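Why Do We See Patterns Everywhere?

When I was seven I was sure there was an owl living in my grandmother's bathroom. It was on a floor tile, next to the tub, and it had two round eyes and a bit of a beak. My cousin looked at the same tile and said, "That's a turnip." We argued about it all summer!

So who was right? Well, both of us, sort of. It was a tile with blotches on it. Our brains did the rest.

Your brain is a pattern hunter. Every second you're awake, light is pouring into your eyes, and that's way too much stuff to look at bit by bit. So your brain takes shortcuts. It hunts for things that match, things that repeat, and things it has met before. Two dots and a line? Must be a face! That's why you can find faces in cars, in power outlets and in the foam on a mug of cocoa. There's a big word for it, pareidolia (say it like this: pair-eye-DOH-lee-uh). Try it on your teacher.

Now, people who design wallpaper and fabric know all about this. I once spent a whole morning with Sulastri Wibisono, who draws patterns for a little company called Fendell, and I asked her far too many questions. She told me that most wallpaper is really one picture, printed over and over. That one picture is called a repeat. The clever part is making the edges join up, so that a leaf that leaves on the right comes back in on the left.

She pulled out a fat book of old samples (number 201 had parrots on it, and I wanted it badly) and asked me to find the repeat in each one. The trick is to pick one odd little thing, like a bent stem, and then slide your finger sideways until you meet the very same bent stem again. Everything between the two is the repeat. I was terrible at it. I got better after lunch.

Flowers are a favorite with pattern makers, and I think I know why. Lots of flowers look the same if you turn them a little. Spin a daisy and it still looks like a daisy. That's called rotational symmetry. Snowflakes have it, and starfish, and pizza before anybody takes a slice.
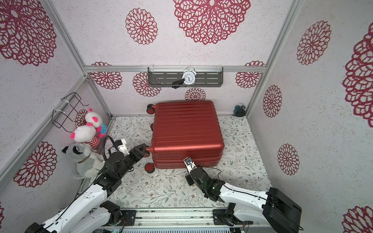
You also have mirror symmetry, where one half matches the other half flipped over. Butterflies have that. So do you, nearly! Look in a mirror and you might find that one eyebrow sits a tiny bit higher. Mine does.

Want to make a pattern of your own? Cut a potato in half (ask a grown-up to do the cutting), carve a simple shape, dip it in paint and stamp it on paper. First stamp in straight rows. Then do another sheet where every second row is shifted over by half a potato. Pin them both up and stand at the far end of the room. On mine, the straight rows turned into stripes and the shifted ones made diagonal lines I hadn't planned at all.

And if you spot an owl in there, say hello from me.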